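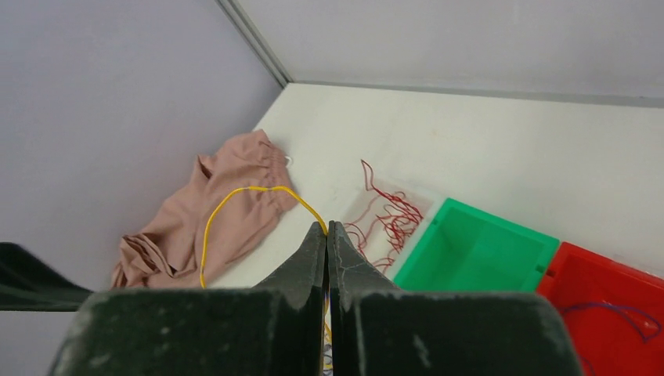
A gathered waistband, all ruffles, on a crumpled pair of pants or shorts.

Why Are Stretchy Waistbands So Wrinkly?

Look at the top of a pair of pull-on pants. The legs may be smooth, but the waistband is scrunched into tiny folds. Grown-ups will tell you it's "because of the elastic." Fine, but is that an answer? Elastic in a packet is flat. If you put a flat thing inside a flat piece of cloth, why should you get wrinkles?

Let's not take anybody's word for it.

Two lengths that don't match

Suppose you want to make a small pair of shorts. The cloth at the top measures 19 inches all the way around. The elastic that goes with it measures only 15 inches. You might think somebody at the factory made a mistake. They didn't. The elastic is supposed to be too short.

To sew them together, the elastic is pulled until it is as long as the cloth. Now both are 19 inches and everything lies flat. Then the sewing stops and the elastic is let go. It shrinks back toward its old length and drags the cloth along with it.

Cloth like cotton can't shrink like that. It has to put its extra length somewhere, so it bends up and down, over and over, into little hills and valleys. Those are called gathers. When you pull the shorts on, the waistband opens and some of the hills flatten out. Take them off and the hills come back.

Some waistbands are made another way. The cloth is folded over to make a tunnel, and the elastic is threaded through the tunnel with a big safety pin. The mismatch does the same job. If you have ever pulled the string on a drawstring bag and watched the top bunch up, you have made gathers yourself.

What is inside the elastic?

Cut open an old, worn-out piece of elastic (ask first, and make sure it really is worn out). In many kinds you will find thin, rubbery strands running the long way, with ordinary thread woven or braided around them. The strands do the stretching. The thread covers them and helps stop you from pulling them too far.

Rubber is made of very long molecules, far too small to see, even with a magnifying glass. When the rubber is resting, they are tangled and curled up like a bowl of noodles. Pull, and they straighten out. Let go, and they curl up again. You may have read that they are "like little springs." That's half right. A metal spring has one neat coil, and rubber molecules are a mess. They go back to being a mess because there are a great many ways to be tangled and very few ways to be straight.

Is all stretchy cloth elastic?

No, and this is where books for kids get sloppy. T-shirt cloth often stretches even when it has no rubbery strands in it at all. It is knitted, so the yarn makes rows of loops. When you tug on it, the loops change shape. The yarn itself hardly gets longer.

Bend a piece of wire into a loop and pull the ends apart. The loop gets narrower, and the wire is still the same length. Knitted cloth works on the same idea with a lot more loops.

Plenty of clothes use both tricks: a knitted body that gives a little, and a waistband with elastic that pulls back hard enough to hold the thing up.

Three things people say about elastic

"The dryer kills it." There is something to this. Heat can slowly damage the stretchy strands, and a hot dryer is hot. But one trip won't turn your favorite pants into a sack. The damage builds up, and sweat, sunlight and plain old age add to it. If somebody blames the dryer for a waistband that is ten years old, you are allowed to raise an eyebrow.

"If it's baggy, it was stretched too much." Maybe. Rubbery strands can snap if they are pulled too far, and then they can't pull back. Sometimes you can hear a crackling sound when you stretch old elastic. But pants that sat in a drawer for years can also go baggy, and who was stretching those?

"Expensive elastic lasts forever." Be careful with the word forever. We read the labels on two packets from the sewing drawer. Flustus called its elastic "everlasting," and Trudex said "stays like new." Neither packet said how many times it had been stretched, or how hot the wash was, or who did the checking. Without that, the words are only decoration. It might be very good elastic. The packet just doesn't show it.

Test it yourself

You will need a piece of sewing elastic, a ruler, a pencil and some patience.

1. Lay the elastic flat without pulling it. Make two pencil marks on it and measure the space between them. Write the number down.

2. Stretch it gently and let go. Do this 80 times. It is boring, and you will lose your place at least once — make a tally on paper.

3. Measure between the marks again. Has the number changed?

4. Leave the elastic alone overnight and measure once more. Some kinds creep back a bit when they have had a rest.

Don't be disappointed if nothing happens. "No change" is a result too. And if you do see a change, don't shout about it yet. Did you hold the ruler the same way both times? Were you pulling on the elastic a tiny bit when you measured? Try it with a second piece. One piece of elastic can't speak for all the elastic in the world.

Keep stretched elastic away from your face, and your brother's.

What about the little loop?

Clothes often have a small loop or tag near the waistband. A tag may tell you the size, what the cloth is made of and how to wash it. A loop may be there for hanging. People will tell you a tag is always at the back, so you know which way around to put your pants on. Go and check your own drawer before you believe that one. Ours had a tag on the side.

Words to know

Elastic: a band or cord that stretches and then pulls back.
Gathers: small folds made when a long piece of cloth is squeezed into a shorter space.
Knit: cloth made from loops of yarn.
Molecule: a group of atoms joined together, usually much too small to see.

We use cookies to remember your settings and see which pages are read. Accept all | Only necessary | Read our cookie policy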